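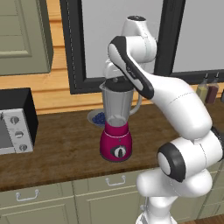

Figure 1. A compact kitchen with a blender and a toaster oven out on the counter.

4. What Stays Out and What Gets Put Away

I went into this part of the study thinking I already knew the answer. People leave out the appliances they use every day and put the rest in a cabinet, and all I had to do was write that down. The diaries didn't cooperate! Once I had read through the full set of 346 entries I had to throw out most of my coding sheet and start again, and the version you're reading comes from the second try.

A quick reminder of where the entries come from (the long version is in Section 3). I had eight households, all renters, all with kitchens small enough that two adults can't pass each other without one of them turning sideways. Five are in Juketow and three are in Stullia, in the Wannasri building, where every apartment has the same kitchen. Each household kept a diary in Pudach for four weeks in March, writing a line or two whenever something was moved onto the counter, off the counter, or from one end of it to the other. I asked for whatever they felt like saying about it. Some of them felt like saying a lot.

4.1 Weight beats frequency

The strongest pattern is also the least glamorous one. Heavy things stay put. A stand mixer used twice a month sat out in one Juketow kitchen for the whole study, and the person who owned it complained about it in nine separate entries, usually while trying to roll out dough next to it. Meanwhile the same household took a light hand grater out of a drawer every single morning and put it back every single morning. If frequency were running the show, those two would have traded places.

I asked about this in the closing interviews. "It lives there because I'm not lifting it," one person told me, and I got some form of that sentence in nearly every home. Shelf height matters too. Most of the free cabinet space in these kitchens is either above the shoulder or below the knee, and hardly anyone wants to bring a heavy appliance down from over their head before breakfast. Fair enough. I wouldn't either.

4.2 Blenders are the odd case

If weight were the whole story I could stop here, but then there are blenders. A blender isn't very heavy, and the jar comes off, so you'd expect it to be easy to store. In the diaries it was the item that moved most often and caused the most arguing.

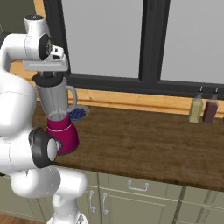 Figure 2. A blender on a kitchen counter. Height and loose parts both come up in the diary entries on blenders.

Part of the trouble is height. With the jar on, a blender won't fit under the upper cabinets in the Wannasri apartments unless it's pulled forward, and pulled forward it takes up the best chopping spot in the room. With the jar off, you've got two objects to store and a lid that wanders. Lids got their own running thread in one diary (it was behind the flour, then in the dish rack, then behind the flour again), and I ended up giving them a separate code, which I had not planned on.

The other part is washing up. The jar gets rinsed, it goes upside down on a towel, and there it stays until the next day, so the base stays out too to keep it company. By evening the base has become a place to lean the mail. I have at least one long entry on this from a person who clearly needed to tell someone, and I'm glad it was me.

4.3 Outlets and the left-hand end

Outlets explain more than I gave them credit for in my pilot work. In the Wannasri kitchens there is one double outlet over the counter, toward the left, and everything with a cord drifts that way over the course of a week. Toaster ovens get there first and don't leave. They need space around them, they're hot after use, and they're wide, so whatever arrives second has to settle for the edge. Households in Juketow had more varied kitchens, and the drift showed up there only where the outlets were bunched together.

One household tried an extension cord in the second week and gave it up in the third. The entry says only "hated looking at it." I coded that as appearance, though my second reader wanted safety, and we went back and forth on it for longer than I'd like to admit. It stayed as appearance.

4.4 Clearing for company

The counters got their biggest changes before visitors came. Things that supposedly had no home anywhere else were found one within minutes: the oven, the top of the fridge, a bedroom closet, in one case the bathtub. Afterward they came back in a fairly steady order, with the kettle first and the blender late, sometimes days late. Two people told me they'd liked the bare counter and meant to keep it that way. The diaries show the kettle back out by the next morning in both homes.

I don't want to lean too hard on any of this. Eight households is a small group, the diaries ran in one season, and people who agree to write about their counters may be people who already have opinions about them. I also have no entries from anyone who cooks less than a few times a week. The storage measurements in Section 5 cover the same kitchens with a tape measure, and I'll come back to the outlet question there.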